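Somel countertop organizer bin, cream, large
Reviewed 24/02/2016

I bought two of these in October to sort out the mess of packets, tea boxes and small jars next to my stove. I had been using a shoe box, and before that a bread pan. The Somel bin cost more than I wanted to pay for a plastic tub, so I used it for a few months before writing anything.

It is a plain cream-white container with rounded corners and no lid. There are no dividers and no handles. The plastic is thick enough that the long walls don't bow out when the bin is full, which was my complaint with the Nimero version I had a few years ago. That one also had a seam along the lip that caught on dish towels. The rim on the Somel is smooth all the way around.

Cleaning is easy. The inside corners are curved, so crumbs and spilled sugar wipe out with a damp cloth. Turmeric left a mark on the floor of one bin. Baking soda took most of it off, and what remains is under the rice packets where I don't see it. The maker says top rack only in the dishwasher. I ran one through on the bottom rack by mistake and it came out the same shape it went in.

The color is warmer than the picture on the store page. If you are trying to match bright white shelves, look at one in person first -- mine reads as cream next to anything white. 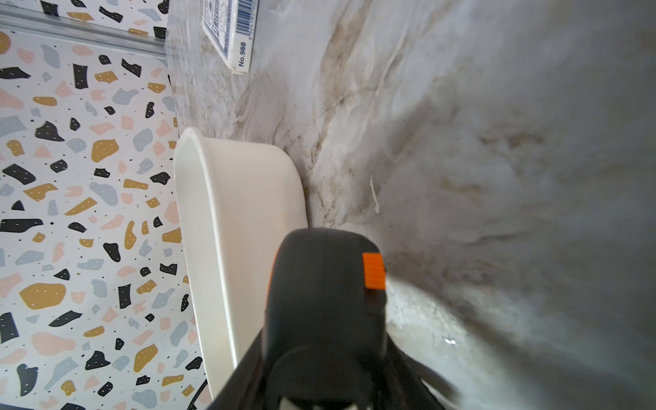 My main complaint is the base. It has no feet or rubber pads, and on a smooth counter an empty bin slides when you bump it. With a few cans inside it stays put. I cut some shelf liner to fit under one of mine and that fixed it, but at this price I shouldn't have to.

The other thing is stacking. Two empty bins nest well, almost too well, and you have to twist them to get them apart. The Vuna bins have small tabs that prevent this. They also have square corners that are a pain to clean, so I would still pick the Somel.

Four out of 5. I would buy a smaller one for the bathroom if they made it.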